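Survey export - bathroom habits poll, percentages don't add up

Status: open, waiting on panel vendor
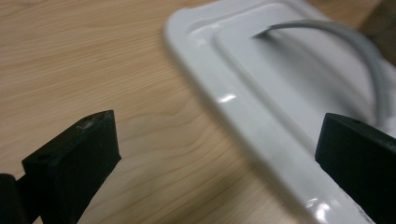 White lid with the gray handle, on the table.

Opened 9:40am. Client is Wusside, survey was run through Wuvo. Topline PDF says 1,242 completes, export gives me 430 on the "how often do you go at work" question. Everything else looks fine. Need this before the release goes out in October.

Steps so far:
- re-ran export, same number
- cleared filters, logged out and in, same
- tried other browser, same
- CSV instead of the spreadsheet file, same but with broken apostrophes

10:25 - checked the skip logic. Question only shows if they said they work outside the home. Fine, but that should still leave way more than 430. Asked Wuvo support if there's a row limit on skipped questions. Auto reply.

11:10 - OK so there are two versions of the question. Somebody reworded it mid-field ("public restroom" changed to "restroom at work") and the tool saved it as a new column. Old column is hidden by default. Turned on "show retired items" under Settings and got more rows back. Not all of them.

11:50 - still about 300 missing. All of them from the Mokoena panel, none from Sidport. Mokoena people have blank answers on both columns but they did finish the survey, there's an end time on every one. Mobile only?? Checking.

1:15pm - yes mobile. The answer grid has 14 rows and on phones it looks like it let people swipe past without answering. Required box was not ticked on the new version. Ticked on the old one.

2:05 - sent Mokoena the list of IDs, asked if they can recontact for the one question. Also asked Wuvo if partial taps got stored anywhere.

Do NOT use the "7 in 10 wait till they get home" line untill this is sorted. Base is wrong in the draft chart too - it divides by all completes, should be just those who were asked.

3:30 - Wuvo replied, no partial data stored. Waiting on Mokoena. Leaving ticket open.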